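Sasavo 彩色积木块与白色台面：使用、清洁与收纳常见问题

适用于 Sasavo 系列单色方块及配套白色哑光台面。条目按使用频率排列，参数以随盒说明书为准。

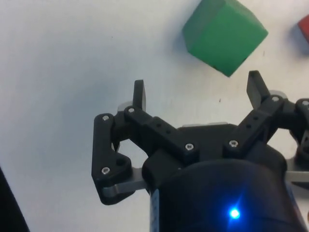

1. 为什么推荐白色台面？

白色背景下各色方块的轮廓容易分辨，绿色与红色尤其明显。木纹或深色桌面会削弱深绿、深蓝与背景之间的对比。如已有其他颜色的桌面，可铺一张白色哑光垫，四边压平后使用。

2. 哑光与亮面有何区别？

亮面会反射灯具，方块的下方出现倒影，边缘不易判断。哑光面以漫反射为主，只留下柔和的灰色阴影。对颜色分类、按角对齐之类的练习，建议使用哑光面。

3. 台面看上去一边亮一边灰，是否为质量问题？

一般不是。单侧光源照射时，台面亮度本来就不均匀，靠近灯或窗的一侧偏白，远端偏灰。判断方法：将台面原地旋转半圈，若灰区位置不变，则为光照所致；若灰区随台面转动，则可能是污渍或涂层磨损，见第 8 条。

4. 如何减轻阴影？

在台面两侧各放一盏同色温的灯，灯头略高于使用者视线，朝向台面中心。只有一盏灯时，可在对侧立一块白色卡纸作反光板。不建议用手机闪光灯直射，阴影边缘会变硬。

5. 方块有哪几种材质？

目前有泡棉和涂漆木两种。二者都做了圆角，颜色编号相同，仅凭外观有时难以区分。轻捏即可辨别：泡棉会回弹，涂漆木不变形。订单页上泡棉款编号以 F 开头，木款以 W 开头。

6. 两种材质可以混用吗？

颜色分类可以混用。叠高不建议混用：泡棉受压后高度会变化，上层容易偏斜。必须混用时，木块在下，泡棉块在上。

7. 同一方块的顶面和侧面颜色深浅不同，是否为色差？

顶面受光多，侧面受光少，属正常现象。核对色差应把两块的同一朝向面并排放置，在相同光线下比较。确认存在色差的，请保留包装并记录盒底批次号，联系经销商 Greseo 更换。

8. 台面如何清洁？

日常用微湿的超细纤维布单向擦拭，再用干布收水。铅笔痕用白色绘图橡皮轻擦。油性笔迹可用少量异丙醇，先在边角试擦，单处停留不超过 10 秒。禁用钢丝球、去污粉和三聚氰胺海绵，这些材料会把哑光面磨亮，且不可恢复。

9. 方块如何清洁？

泡棉款：中性皂液擦洗，清水擦净，平放阴干，不可拧挤，不可暴晒。
涂漆木款：湿布擦拭后立即擦干，不可浸泡。漆面起皮的方块应停止使用。

10. 方块需要摆正吗？

视练习内容而定。颜色分类不要求朝向，斜放亦可。做对齐或叠高练习时，建议先让各块的一条边与台面边缘平行。随盒的定位卡可辅助对齐，使用后应取下，以免卡片下方积灰。

11. 相邻方块之间留多大间距？

初次练习建议留出一个方块的宽度，熟练后逐步缩小。不要把方块放在台面边缘，碰落后木款的圆角处容易磕漆。

12. 一套共有多少块？

标准盒 56 块，大盒 200 块。两种盒型的方块尺寸一致，可以合并使用。合并前请核对批次号，不同批次的绿色可能有轻微差异。

13. 缺块或丢失如何补购？

按颜色单独补购，补充包每包 19 块，不拆售。下单时填写颜色编号和材质代码，漏填材质代码的订单默认发泡棉款。

14. 如何收纳？

按颜色分格存放，泡棉款上方不压重物。推荐使用 Prikemard 分格浅盒，格深大于一个方块的高度即可。涂漆木款长期叠放可能粘连，层间请垫薄纸。八月等潮湿月份，盒内放一包干燥剂，并定期更换。

15. 泡棉方块压扁后能否恢复？

短时受压的，在室温下静置过夜，多数可以恢复。长期受压产生的折痕不能完全消除。不要用吹风机加热，表面会收缩。

16. 台面可以裁切吗？

不建议。裁切后封边失效，水汽会从切口进入，引起边缘鼓起。需要较小尺寸的，请直接订购 Sakalauskas 小号台面，表面处理与标准款相同。

17. 说明内容有误或需要补充，联系谁？

产品参数问题请联系 Aigars Vītola，中文页面的译文问题请联系 Delia Ardeleanu。来信请注明条目编号和产品批次号。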